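Wednesday, workshop notebook, Grultstead

Finish trials, second week. Panel 10 received its final coat of Prelimero oil at 101 grams per liter, applied by pad along the grain. The 60 percent dilution was discontinued – it left lap marks on both offcuts. Joris Vermeulen has asked that all sanding stop at 240 grit until the Starkville samples are returned.

Pale wood:

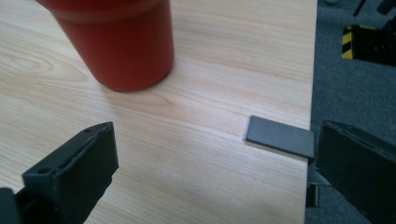
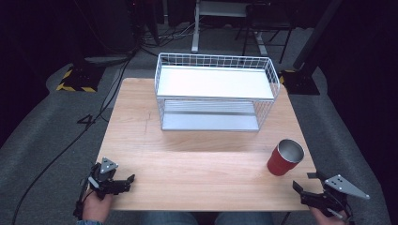 The Górecki batch remains on the drying shelf and is not to be stacked. Rub counts on the abrasion tester are to be recorded at 500 cycles, with pad changes noted in the margin. Colleagues using the spray booth are requested to log the filter reading before and after each session.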